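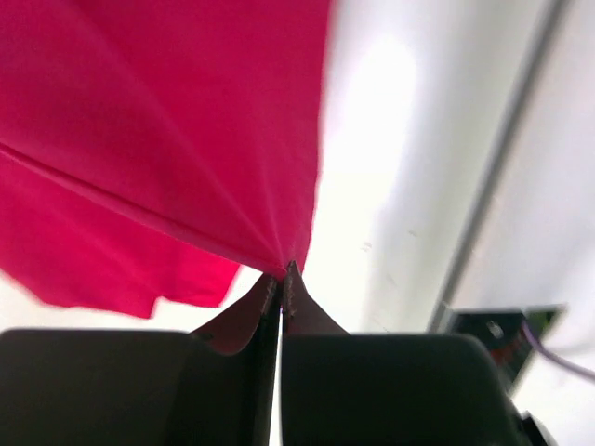 What is the best way to fold a T-shirt so it doesn't crease in the drawer?

Lay it flat, smooth it from the middle outwards, fold the sides in to make a long strip, then fold the strip up from the hem, and don't pack the drawer tight.

Household > Laundry and Ironing > Folding and Storage

Started by Amos Benavides, 2024-05-23
Thread last updated: later the same day

**amos_b**
I've put the standard answer at the top so we can skip the first page of people posting it. I know how to fold a T-shirt. What I want to know is whether any of the clever methods are worth the bother, as I have my doubts.

My sister gave me a Sostik folding board in March. It's a hinged plastic thing you lay the shirt on and flap over. The leaflet says a perfect fold every time. Well, you still have to get the shirt flat on the board first, and that's where all the work is. If it goes on skewed you get a skewed shirt in a neat rectangle. Then there's the two-pinch trick that is all over the place, where you grab the shoulder and the middle, cross your arms, shake, and supposedly have a folded shirt. Mine looks like a dishcloth.

Has anyone kept any of this up for longer than a week?

**sunee_w**
I keep up the two-pinch one and I'm quicker at it than at anything else. You're probably pinching too much cloth. Small pinch, right at the seam, and pull gently.

**amos_b**
Small pinch, big pinch, I've tried the lot. If you hold a shirt by one corner all the wrinkles run towards your fingers. Pull harder and they get longer. I don't see how shaking it gets rid of them.

**Andor K**
It doesn't, he's right. I fold for a living (hotel linen, plus staff uniforms) and the trick is fine for showing off. Do it on a damp-ish cotton tee and you've pulled a point into the corner that stays there. Put the thing on a table and use the flat of your hand.

**sunee_w**
Who is folding damp T-shirts?

**Andor K**
Nearly everybody. They feel the front, it's dry, and the seams under the arms are still clammy. Then they blame the folding.

**oranuch**
I'll stick up for the board. I've got a Hemmin one, older than the Sostik and a bit stiffer. With three children's worth of school polo shirts it means the piles are all the same width and they go on the shelf without sliding off. I did the whole family's wash with it on a stopwatch once to settle an argument with my husband. 62 tops, and it saved me 10 minutes against doing it by hand. He said that was nothing. I said he could do it then.

**amos_b**
Fair enough, though you had an argument to win so I'm taking the stopwatch with a pinch of salt. Did you count getting them turned the right way out?

**oranuch**
No. They turn their own or they wear them inside out.

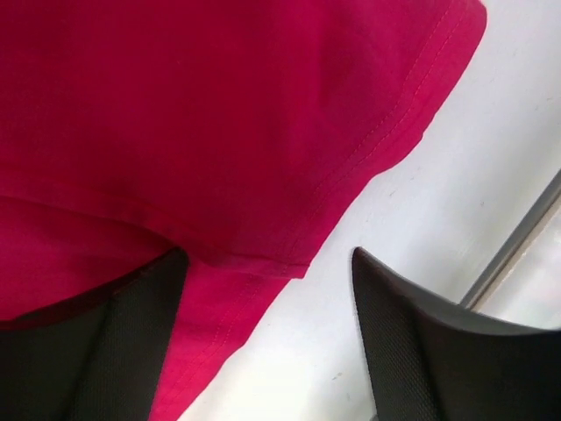 **mayuree.s**
Edges are what people should be looking at, and I think you're all arguing over the wrong bit of the job. I alter clothes, so I handle a lot of jersey. Most folding instructions tell you to line up the shoulders, and shoulders are no use as a guide because half of them have twisted by the third wash. Use the hem. On an ordinary tee it's the cloth doubled over and held with stitching, so it keeps its shape better than anything near it. The pink one is a good sort for learning on, with its two rows of lighter stitching showing up against the pink. Follow those rows with your eye and bring the hem layers together, and you'll see straight away if one has wandered off at an angle. With black thread on a black shirt you've got to do it by feel, and I'd put those aside until the end when you're not in a hurry.

**Andor K**
Agree about the hem up to a point. On cheap shirts the hem itself is sewn on the twist. Line that up and the body goes crooked.

**mayuree.s**
Then the shirt is crooked and no fold will cure it. Give it a tug across the diagonal while it's still on the line and hope.

**amos_b**
That I can believe. I checked after reading it, and the ones I always make a mess of have side seams that drift round to the front. So for years I've been trying to fold a parallelogram.

What about filing them upright in the drawer? The box of Wosel dividers I was talked into says I'd see every shirt at once. I see a row of rolled edges and pull out the wrong navy one as before.

**sunee_w**
Upright works if you don't leave gaps. Once there's a gap the next one slumps into it. I put a folded jumper at the end to hold them up.

**oranuch**
So your system needs a jumper to stop it falling over.

**sunee_w**
It's a perfectly good jumper and it has to go somewhere.

**Andor K**
Upright is fine for thin tees. Heavy cotton goes flat in a pile, and not a tall pile either. The bottom ones get pressed into hard lines, and then people buy crease spray. Pluvden, is it, the one in the green bottle? Water from a plant mister did the same on our aprons.

**mayuree.s**
I quite like the Pluvden, but I like the smell. I wouldn't swear it does more than water.

**amos_b**
Right. I've done a fair go of it this evening. Took 10 shirts, hem first as Mayuree said, on the kitchen table, no board. Seven came out decent. Two were the twisted ones and I didn't expect much. The last was a running top that slid about like a fish, and I rolled it up in a temper.

I still reckon the arm-crossing trick is nonsense, sorry Sunee. The board is going to whoever wants to pay the postage. The dividers can stay until I need the drawer for something else.

**sunee_w**
You haven't tried it with a small pinch on a properly dry shirt. I'll keep saying it.

**oranuch**
I'll have the board. My middle one has decided she wants her own.

**amos_b**
It's yours, message me an address. The leaflet has gone in the recycling, but you won't miss it.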